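Avalanche class, night one (and what came after)
3 September 2024
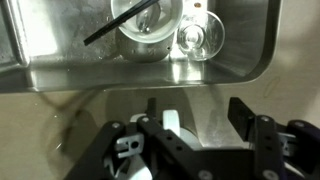 So I finally signed up for an avalanche safety course. I've been saying I would for four winters now, ever since I started skinning up the easy side of Dagdag with whoever would have me, and every fall I'd look at the price and the dates and decide that next year made more sense. Next year kept moving. Then I went to the funeral of someone I'd skied with exactly twice, and I came home and paid the deposit that same night.

I'm not going to write about him, because I didn't know him well and his family has had enough people writing about him. It was February, it was a slope plenty of us have skied, and the rope across the top of it was up. That's all I'll say.

What I do want to write about is the rope. There was a lot of talk in town after the accident about closures and who should get in trouble when people duck them. The resort at Cosmont has a pretty simple policy: you go under a rope, you lose your pass. Some people thought that was harsh enough. Others wanted the sheriff involved, fines, the whole thing. I sat through one public meeting on it (folding chairs, terrible coffee, a man behind me who sighed every time anybody under thirty spoke) and I left more confused than when I walked in.

My problem is that I've ducked ropes. Not often, and not in years, but I have. When I was nineteen I followed a bunch of older guys under one because they seemed to know what they were doing, and the snow on the other side was so good that I thought about it all summer. It never crossed my mind that any of them could be wrong. They had beards! They had those big packs with the straps! I didn't own a beacon and wouldn't have known how to switch one on.

I think about that a lot when people bring up the question of who's responsible in a group. Is it the person who goes first? The one with the most experience? If you're an adult and you followed somebody, that's on you, I guess, but I also remember very clearly what it felt like to be the youngest in the line and to not want to be the one who said "hey, should we be doing this?"

Anyway, the course. It's run out of Asum by a small outfit called Skerolier, and the classroom part started early this year so that people can get through the book stuff before there's any snow to be distracted by. There are 13 of us. I was braced for a room full of very fit people in very expensive jackets, and there are a few of those, but there's also a retired couple who just want to snowshoe without being idiots about it, and a guy who drives a snowcat and says he's tired of nodding along when patrol talks to him.

Our instructor is Ariel Javier, who patrolled for a long time before going into teaching and has the calmest voice I've ever heard on a human being. The first thing Ariel did was hand out blank paper and ask us to write down the dumbest decision we'd ever made in the mountains. No names on it. Then the papers got shuffled and read out loud. I won't repeat any of them except to say that mine was in the middle of the pack, and that I felt a lot better and a lot worse at the same time.

After that we did terrain for two hours. I thought I knew what a thirty-degree slope looked like. I do not! We were shown photos of hills and asked to guess the angle, and I was off on nearly every one, always in the direction that would get me hurt. One of the photos was the gully at the back of Dagdag, which tops out at 2,079 meters and which I've always described to people as "mellow." It isn't mellow. There's a flat bench partway down, at 1,796 meters, where I've stopped for lunch more than once, and it's sitting right in the runout. I ate a sandwich there. I took my boots off there!

I went home and couldn't sleep, so I got out the map and a ruler and started checking every place I go. Some of them are fine. A couple are fine if you stay left of the trees, and I've never in my life stayed left of the trees.

The other thing that stuck with me was how much of the class was about talking. I expected snow crystals (there will be snow crystals, we've been warned) but a good chunk of the evening was about how groups make decisions, and how often somebody in the party had a bad feeling and kept quiet. The rule Ariel teaches is that anyone can call it off, for any reason, and the rest of the group doesn't get to argue or ask for an explanation. You turn around and you go get pancakes. I tried to picture nineteen-year-old me using that rule on the beard guys and I couldn't do it, but maybe if one of them had said it out loud in the parking lot first, I could have.

That's also where I've landed on the closure thing, for the moment. I don't mind the pass policy. I wouldn't even mind it being stricter. But if you're the one leading, and there are people behind you who don't know enough to disagree with you, I think you owe them a lot more than you owe yourself. Whether that belongs in front of a judge, I really don't know. My sister says yes, no question. We argued about it over the phone for an hour and then she asked what I'd spent on a shovel, so I hung up.

(It's a nice shovel. It comes apart in two pieces and fits in the pack, and the blade is metal, which we were told to look for. The probe I'm borrowing until the sales start. The beacon I bought new, after a lecture about the hand-me-down ones people keep in drawers with dead batteries in them.)

Next week is rescue practice in the field behind the fire hall, on grass. They bury beacons under tarps and you run around in circles while somebody times you. I've been practicing in my yard with a friend's old beacon under a flowerpot, and the first try took me so long that the neighbor came out to ask if I'd lost a ring. I've gotten faster since then. Still not fast.

If anyone reading this lives near Asum, they told us there are 4 spots left in the second group. Bring a pen, and eat before you go, because the vending machine only takes coins. I'll write again after the field session, assuming I find anything.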